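What happens to the clothes you hand back
Speaker notes, Panis library talk, 29 October 2026

Start without the slides. Ask who has dropped a bag of old clothes at a shop and got a voucher for it. Leave hands up. Ask who knows where the bag went. Wait a bit longer than feels comfortable.

I'm not against giving clothes away. My doubt is about the word "recycled" on the sign over the box. Say so early or the first question will be whether I want everyone to use the tip.

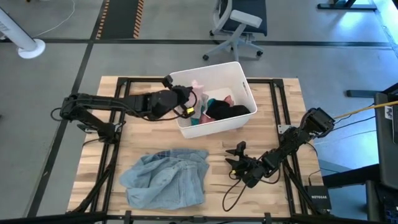
Plullo's sign says every item gets "a new life". I wrote and asked what counts. The answer came back in 21 days and said new life includes resale, rags, stuffing and "energy recovery". Energy recovery is burning. Read the line out slowly and move on, don't do the voice.

Filip (the chain, not the suburb) was more open. They told me they sell the mixed bales to a sorter and don't follow them after that. Fair enough, but then how do they know the figure on their own poster? I asked twice. Still waiting.

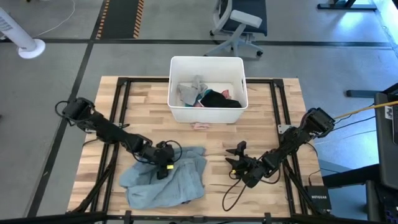

Blends. Most people in the room will be wearing one. A cotton and polyester shirt is hard to turn back into anything you'd want to wear, and every "breakthrough" I've read is a pilot plant with a nice photo out the front. Could be one of them works. I'd like to see a colour chart of what comes out, and a price.

Skip the bit on zips if we're running late.
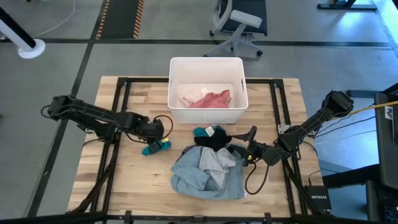

The voucher problem

You bring in a bag, you get $22 off, you have to spend it within 2 weeks. Ask what the shop is really collecting. I can't prove people buy more because of it. I'd be surprised if a shop kept paying for something that made them buy less.

Somebody will say at least it gets people thinking. Maybe. It might also get them to stop thinking, as the wardrobe's empty again and they feel good about it. I don't have numbers either way and should admit that.

Mention Stikden here. Small mending shop, no claims on the window, charges for the work. Don't oversell it, it won't fix the whole industry.

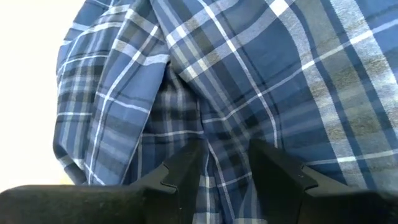 One woman at the last talk told me I was letting the perfect get in the way, and that her old jumpers were better off in a shop's box than in her garage. She may be right about the garage. My reply was that the box and the claim printed on it are separate things, and I only came to argue with the claim. She wasn't convinced. Leave that in.

Finish on the three things to ask at the counter: who buys the bales, what share gets worn again, who checked. Handout is by the door. November talk is on mattresses, same room.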